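Lendbridge Computer Loan Program, Wusarville: Progress Report to the Samarakoon Fund
Period covered: February through the end of the spring term
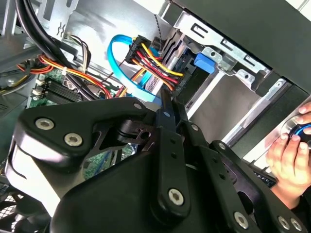 Anwara Thambiah wrote to us in the spring that the 2-week loan was too short for anyone on a job search, and that she had spent half of hers waiting on one employer to call back. Several other borrowers told us the same thing at the return desk. We moved to a 12-week loan in March and have kept it.

Loans. We made 420 loans in the period against a target of 400. Most went to adults taking evening classes or looking for work. Desktop towers are still slower to go out than laptops, mainly for people who come by bus. Dinesh Karunaratne now does a delivery run on the east side, which has helped, though it depends on his own van and we would like to budget for mileage next year.

Returns. Late returns went up in the first month of the longer loan and then came down again. We do not charge fines. Borrowers get a text reminder and then a phone call.

Software. The booking list moved from a spreadsheet to Kuden in April. Old records took longer to bring over than planned and some phone numbers were entered twice. These are being cleaned up as people renew.

Spending. Staff hours and rent are on budget. Parts are under, and chargers and power cords are well over. We ask to move the unspent parts money to cover cords, and can send the ledger on request.

Next period. We plan to open on a second evening, print the loan agreement in larger type, and settle the question of loans to people without a fixed address. A draft policy will come to you before the fall term starts.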